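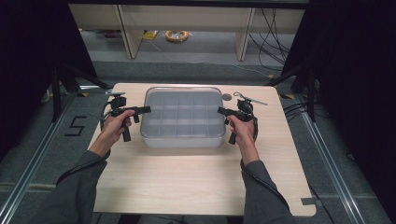
Moving a repair shop out of a city was mostly a question of rent, the owner of Stimalora told us. The shop left Escobedo Street in December and reopened in Brerow, where the monthly bill is $1,940.

"We were paying nearly double," the owner said. "I did the math and called the landlord the same night."

Brerow has no other phone repair counter. The first week brought in 7 customers, most of them with cracked screens. Business now comes largely by mail, and parts are ordered through Nanov, a wholesaler two towns over.
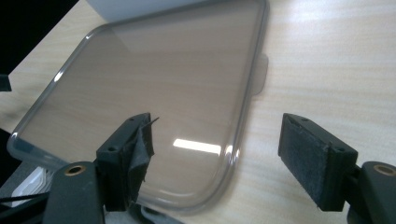
One longtime customer wrote in to say the old location was easier to reach by bus, and that the mail service takes too long. The owner agrees about the bus.

"I lost some walk-ins, sure. A screen is $95 here, same as before. I haven't raised it and I don't plan to this year."

The lease runs through next December.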